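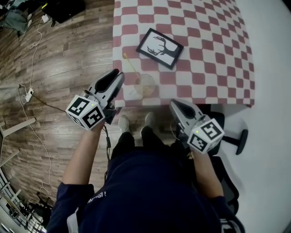

Unit 4: Preparing a tempo map for a rhythm game chart

Module notes, written by Nikola Trajkovski, revised by Rosalie Plattner

4.1 Purpose of the tempo map

A chart stores each note at a position in ticks. The audio plays in seconds. The tempo map is the list of markers that converts one to the other. If it is wrong, every note placed on it is wrong too, and moving notes by hand to fit the sound only hides the fault. The map is therefore finished before any notes are written.

In this module the practice song is "Gradine", which was recorded without a click. "Massawe" was recorded to a click and is used for comparison only.

4.2 Terms

Tick: the smallest unit of position. The course template uses 300 ticks per beat, so a quaver lasts 150 ticks and a triplet quaver lasts 100.

Tempo marker: a tick position and a value in beats per minute. It holds until the next marker.

Time signature marker: changes the bar lines. It has no effect on playback speed.

Offset: the silence between the start of the audio file and the first beat of bar 1. In the template this is built into the audio, and the offset field stays at zero.

4.3 Converting ticks to seconds

For a section with one tempo:

seconds = ticks / 300 x 60 / tempo

At 90 beats per minute a beat lasts 0.667 seconds. A bar of 4/4 is 1200 ticks and lasts 2.667 seconds. Where a passage crosses a marker, work out each part separately and add the results. Do not average the two tempos. The average is only correct when both parts last the same time in seconds, and equal numbers of ticks do not give that.

4.4 Method

1. Load the audio and turn off any automatic beat detection.
2. Find the first clear drum hit on a downbeat. Place bar 1 there.
3. Set a starting tempo from the first four bars.
4. Play on with the metronome enabled until the click and the drums separate.
5. Go back to the last downbeat that agreed and place a marker.
6. Adjust the tempo of that marker until the next downbeat lines up.
7. Repeat to the end of the song.

Markers go on downbeats. A marker inside a bar is allowed for a deliberate slowing, such as the last bar before the final chorus of "Gradine", where one marker per beat is needed.

Use the start of the drum hit on the waveform, and ignore its loudest point. On a bass drum the two can be 14 milliseconds apart – enough to be felt on a fast passage. If there are no drums, follow the bass guitar. Vocals are not a safe guide, as singers often arrive late on purpose.

4.5 Common faults

Drift. The click is right at the start of a section and late by the end. The tempo value is too low.

Constant error. The click is early or late by the same amount throughout. The first downbeat is misplaced; leave the tempos alone.

Double tempo. The note spacing looks too wide and each bar of music fills two bars on the grid. Halve the value and remove the extra bars.

4.6 Exercise

Map "Gradine" from bar 1 to the end of the second verse. Save the project under your own name and keep the unedited audio beside it. Then place a single snare note at tick 327 of bar 9 and state which beat it follows and by how many ticks. Show the working.

Reading for Unit 5: Bedard, notes on sustain lengths, sections 1 and 2. The "Jalia" project file is needed for that unit – check that it opens in your editor beforehand.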